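Malport opens its kitchen recordings to everyone

Seseck, December. I'm Kadri Siliņa, I run the data side at Malport, and I've been itching to write this one for months. From today our whole set of kitchen recordings is free to download, and you don't have to fill in a form or sit through a sales call to get it!

So what are you getting? There are 1864 recordings of robot arms being steered by a person through the sort of jobs most of us do half asleep after breakfast: clearing a plate, moving mugs about, loading the dishwasher. Of those, 1057 come with a written line saying what the person was trying to do, in plain words, typed by whoever was at the controls. The rest are still being written up and will follow as we get through them.

We made a decision early on that the counter should look lived in. Bereket Seyoum, who set up most of the sessions, kept bringing in more jars and more cups (my favourite mug went in and I haven't had it back), and between recordings he'd shift everything round so that no two runs started the same way. 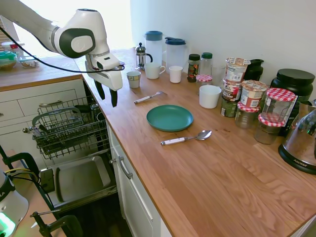 It made the work slower, I won't pretend otherwise. A fork is a miserable thing to pick up with two stiff fingers, and Yamila Insaurralde did 100 fork runs in a row before she was happy with her grip. We kept the fumbled ones in as well, clearly marked, as people training a system tell us they want to see a drop and a second try just as much as a clean lift.

"I stopped thinking about the arm after a while and just thought about the washing-up," says Yamila. "Those are my best recordings, I reckon."

The set comes with Noltier, our little viewing tool, written by Matvii Sirko. It'll run on an ordinary laptop and lets you skip through a recording, read the note and flag anything that looks wrong. Please do flag things! We've put 10 sample recordings on the Malport site if you'd like a nose around before downloading the lot.

Press questions and requests for interviews should go to Khrystyna Fedoruk at our Seseck office.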